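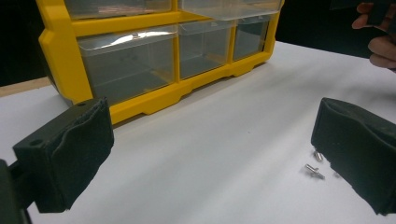

The yellow drawer unit on the bench.

Sorting small fixings by what they do
4/26/25

I have kept screws, washers, wall plugs and other small hardware in the house for a long time, and until February they were sorted by size. All the M4 things were together, all the M5 things were together, and wood screws went by length. It looks sensible on paper and it is how shops do it. I have now changed to sorting by job, and this post records the method, the labels and the parts that did not work.

The problem with sorting by size

A shop sorts by size because the customer arrives knowing the size. At home I usually arrive knowing the job. I want to hang a shelf on a plasterboard wall, or refit a cupboard hinge, and the first step is to find out what size the job needs. With size sorting, a shelf meant opening one drawer for the screws, another for the plugs, a third for the washers, and then going to the shed for the drill bit that matched the plug.

The second problem is that size sorting splits sets. A hinge screw is only useful with its hinge. Once the four screws from an old hinge have been tipped in with other screws of the same length, they are very hard to get back, as the heads differ slightly and the wrong head stands proud and stops the door closing.

What I measured

I kept a note for the whole of February. Each time I went to the drawers I wrote down what I wanted, how many drawers I opened and whether I found it. There were 29 visits. In 15 of them I opened three drawers or more. The worst was a replacement foot for a washing machine panel, which took seven drawers and was in a jam jar on the windowsill.

One month in one house is a small sample and I would not build anything on it. It was enough to show that most of the time went on opening drawers to check.

The new groups

I wrote the 29 jobs on slips of paper and moved them about on the kitchen table until they settled into groups. The groups are:

Hanging on plasterboard
Hanging on brick
Hinges and handles
Flat-pack spares
Electrical fixings (faceplate screws, cable clips, grommets)
Plumbing bits (fibre washers, O-rings, olives)
Outdoors (stainless only)
Machine screws and nuts
Feet, pads and bumpers
Unknown

Each of the two hanging groups holds the plugs, the screws that fit them and one drill bit of the right diameter. This means owning the same drill bit twice, and in one case three times. I resisted this at first. Masonry bits are cheap and walking to the shed in the rain is tiresome, so I gave in.

The machine screws group is still sorted by size inside, in small bags. Size is the right key there, as those jobs start with a threaded hole that can be measured.

The Unknown group has a rule attached. Anything in it for a year goes to scrap metal or the bin. I have not yet reached the end of a year, so the rule is untested.

Flat-pack spares

This group needed the most thought. Flat-pack furniture comes with cam locks, dowels and odd bolts that look standard and are not. I own a Pallholm wardrobe and a Laltia desk. The cam locks from both are the same diameter to the eye, but the Laltia ones are a little shallower and will turn without gripping if used in the wardrobe. I found this out with the wardrobe lying on its side on the landing.

The spares now go in one bag per piece of furniture, with the name of the piece and the room written on the bag. The hex key goes in the same bag. The instruction leaflet is folded in behind if it will fit. When the furniture leaves the house, the bag goes with it. I gave away an Ogura bed frame in March of last year and the new owner had to ask me for a bolt some weeks later, which I had and could not find.

Labels

I tried three kinds.

Printed tape from a label maker is neat and easy to read. It lifted at the corners on any surface that was not perfectly flat. Wiping the surface with surgical spirit first helped, though not for long.

Paper under clear packing tape held very well. It is hard to remove when a group changes name, and in the first month the names change often.

Masking tape with permanent marker is what I settled on. It looks poor. It sticks, it comes off cleanly, and a new one takes ten seconds. I write in capitals and put the job on the top line and the largest size on the second line, for example HINGES, then MAX 30 MM. If a group holds still for six months I may do it again in printed tape.

How much to keep

Boxes of 200 are the usual size for wood screws at the trade counter in Gendham, and 400 is only slightly dearer. I used to buy the 400 every time. The full box does not fit in any sensible container, so half of it stayed in the cardboard, the cardboard split, and I bought another box when I could not find the first.

The rule now is that the working stock is whatever fits in its place with room for two fingers. The rest goes in a lidded tub on the shelf above the boiler, marked with the same name. If the tub for that name is not empty I do not buy more. Brass screws are excluded from this, as I use so few that a bag lasts for years.

Comments from a second user

Fernanda Sampaio stayed with us for a fortnight and fixed a loose towel rail while I was at work. She found the plugs and the screws without asking, which I took as a good sign. She did not find the screwdriver, and pointed out that I had duplicated the drill bits and not the driver. A stubby Pozidriv No. 2 is now kept in the plasterboard group. She also said that Feet, pads and bumpers was an odd name, and that she would have looked for felt pads under furniture. I have added FELT to the second line of the label.

Known faults

Some items belong to two groups. A 40 mm No. 8 screw is right for brick and for a good deal of general woodwork, and I keep it in both, so there are two places to run out of it.

General woodwork has no group of its own. In February I did almost none, so it did not show up in the notes. I have since built a cold frame and spent an afternoon borrowing from four groups. It will need a place, and Plumbing bits may have to move under the sink to make room.

Picture hooks are still in the kitchen drawer with the string.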